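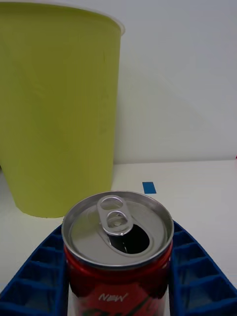
Moltenwood: lying bottles, standing cups, and one wrist view too many

Hi, and thanks for looking at this. Moltenwood is a small set of teleoperated tabletop episodes plus the training code for a trick we call view fading. I wrote most of this file in August with the data still open in the other window, so it leans heavily on the things I kept tripping over. Prodromos Kourkoulas collected the bulk of the episodes, Aliki Petridis wrote the loader, and Sorin Cârstea did the evaluation runs while I was busy breaking the training script.

What we were after

We had a policy that used two cameras, a fixed one looking across the table and one on the wrist. It worked fine until the gripper got close to something. Then it would lean almost entirely on the wrist view, and if a cup was filling half of that view it would drift toward the cup, even when the job was to grab the drink in front of it! I found this very funny for one afternoon and then much less funny.

View fading is our fix. During training we blend the wrist features toward a learned blank vector, more strongly the farther the gripper is from its goal pose at the end of the current segment. Up close you get the full wrist view, far away you get mostly the fixed camera, and in between the policy sees a mix. The fade amount is randomized a bit on every batch so it can't settle on one fixed schedule. At test time we don't know the goal pose, so a tiny head predicts the fade from the fixed camera and the joint state. The head is a two-layer thing and trains along with everything else.

The table

White top, pale wall behind it, paper cups in gray and yellow-green, plastic bottles with black caps, and soft drink cans. There are bits of red and blue tape stuck to the tabletop as position markers. Prodromos uses them for resets, and I'll come back to them below, because they matter more than I'd like.

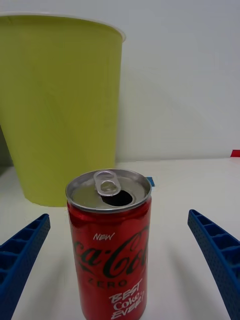
Cans were the hard case for us. A can with its tab raised has a shiny lid, and the lid does strange things to the wrist features as the fingers come in from both sides. Our fingers are blue and ribbed, and they flex, so the spot where the policy thinks contact should happen is a little vague to begin with. If you train on this data with stiff fingers in mind, expect your close command to come late. I'd shift the gripper signal earlier by a couple of frames and see what you get (we did this in the config called early_close, it's off by default).

What's in the download

There are 381 episodes in all. Of these, 239 are bottle episodes, where at least one bottle starts out lying on its side, and the rest are cans and cups. Each episode folder has:

fixed/ with the frames from the fixed camera
wrist/ with the frames from the wrist camera
state.npy with joint positions and gripper opening
segments.json with start and end indices and the goal pose for each segment
note.txt, which is often blank and sometimes very blunt

We marked 61 episodes as messy. The operator changed their mind halfway, or nudged a neighboring object and carried on. They're included and flagged in segments.json, and the loader skips them unless you pass keep_messy=True. I go back and forth on whether skipping is the right default. Kalliopi Chrysikopoulos thinks we should train on all of it, and she may be right, but the numbers below were made without them and I didn't want to redo everything.

Running it

Set up the environment from env.yaml, point DATA_ROOT at the unpacked folder, and run train.py with the config called fade_base. The plain two-camera baseline is called no_fade and the fixed-camera-only one is called fixed_only. They share everything except the wrist branch, so please change the batch size in all three if you change it in one. I forgot this once and lost a night.

The loader caches resized frames the first time you use it. That step is slow and prints nothing. Aliki has promised me a progress bar.

Lying bottles
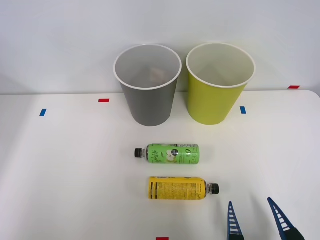
A bottle on its side is a nicer grasp than it sounds, provided the policy gets the direction of the cap right. The labels ask for a grasp on the body, and the last segment ends with the bottle upright. So cap left and cap right call for opposite wrist turns, and getting it wrong leaves you holding a bottle upside down. With no_fade, the policy often picked its turn late, after the label had filled the wrist view and there was no cap left to see. With fade_base it has to make up its mind earlier, from the fixed camera, where both ends of the bottle are in view. That's the whole reason the method helps, as far as I can tell.

Sorin ran 50 trials of each config on two-bottle layouts. fade_base stood the correct bottle up most often, no_fade was second, and fixed_only was well behind both since it tends to close a little to the side of where it should. The trial-by-trial sheet is in results/sorin_bottles.csv, and I'd much rather you read that than trust a summary from me. A trial counted as a success only if the right bottle was standing and the cups hadn't been knocked over. Scoring was done by eye, at the table, by one person.

On cans the gap between fade_base and no_fade is small enough that I wouldn't claim anything. I tried a steeper fade for cans and it got worse. The config is still in there as fade_steep if you want to poke at it.

Things to watch out for

The tape. It stays visible in plenty of the frames, and a policy can learn that a certain strip means a certain start position. We tested this in the crudest way I could think of, by painting over the strips in the fixed view before feeding it in. fade_base lost a little and no_fade lost a little, and the order between them stayed the same. There's a script for it, mask_tape.py. It only handles the fixed camera, and the wrist view still shows tape whenever the gripper passes near it.

Lighting is soft and even. I have no idea how any of this does near a window.

The goal poses in segments.json come from where the operator actually stopped, so they carry every little wobble of the hand. We smooth them in the loader. If you write your own loader, smooth them too or the fade amount will jitter at the ends of segments.

Also, the wrist and fixed streams are matched by nearest timestamp. In a few episodes the wrist stream starts late, and the loader trims the front so the two line up. The raw frames are left alone in case you want them.
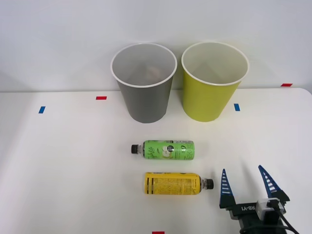 Can I use view fading if I don't have goal poses for my episodes?

You can use the arm pose at each moment the gripper opens or closes as a stand-in for the goal. We tried that on the bottle episodes before we had proper segments, and it trained without trouble, though the fade comes out rougher when an operator opens and closes the gripper several times in a row. The option is called goal_from_gripper.

Still to do

Wrist-side tape masking, a second scorer for the bottle trials, and cleaning up the names in segments.json, where the same cup is called lime in one half of the data and yellowgreen in the other. The loader maps both to yellowgreen for now. Bug reports can go in the issue tracker, and please paste the episode folder name along with the config, it saves me a lot of guessing.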